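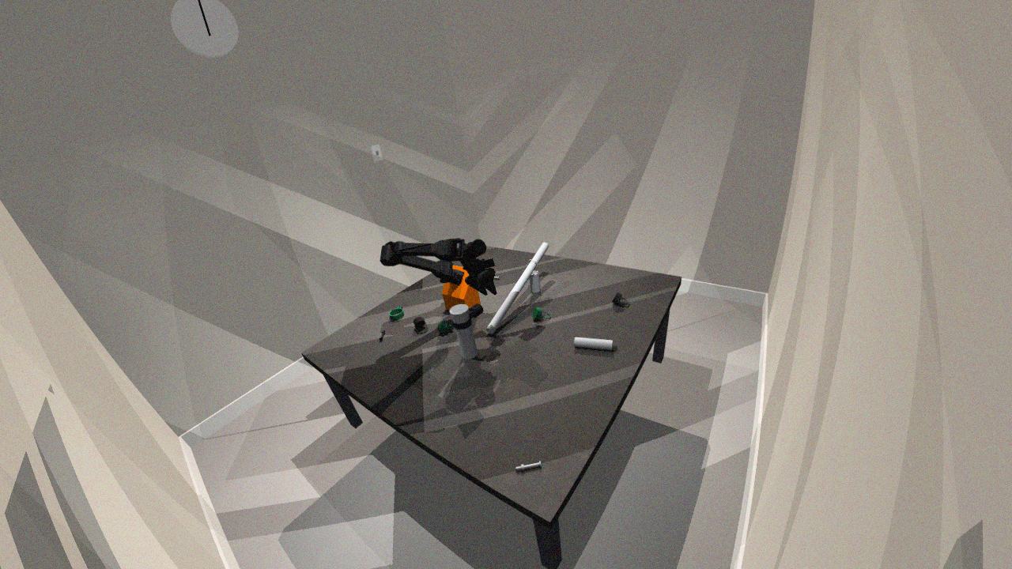
Vomevstead, May 1, 2020

I have been meaning to write up the Kollia storage box for a good while now, and people keep asking how we like it, so I finally made a pot of coffee and sat down to do it properly.

Some background first. Our office keeps its shared files, the accounting database and far too many old drawings on one machine, and for years that machine was a Hayes tower that wheezed every time two people opened the same folder. We moved over to the Kollia last August. It has 4 drive bays, two network ports and a power button that is a little too easy to bump with your knee (ask me how I know!).

Setup took me most of an afternoon, and a good part of that was reading. The manual is friendly but it wanders, and the section on user permissions sends you to a page that covers something else. Once I found the right menu, though, it was smooth going. Copying our old files across ran overnight, and in the morning the log listed 209 files it had skipped, nearly all of them with odd characters in their names. I renamed them and ran it again and they went through fine.

Day to day, I'm very happy with it. Big drawings open quickly, the nightly backup to our Prirnberg office finishes before anyone is in, and the snapshots have already saved me from myself once, when I dragged a whole client folder somewhere silly and couldn't find it again.

Now the grumbles. The fan is louder than I'd like, so ours lives in the hall closet with the door open a crack. The email alerts are chatty until you turn them down. And the price, oh dear: we paid $1,117 with the drives included, and the longer warranty was another $200 on top. I did buy it, after some hemming and hawing, and I would again.

If you have a small office and someone willing to spend an afternoon with the manual, I'd say go for it. Just put it somewhere your knees can't reach.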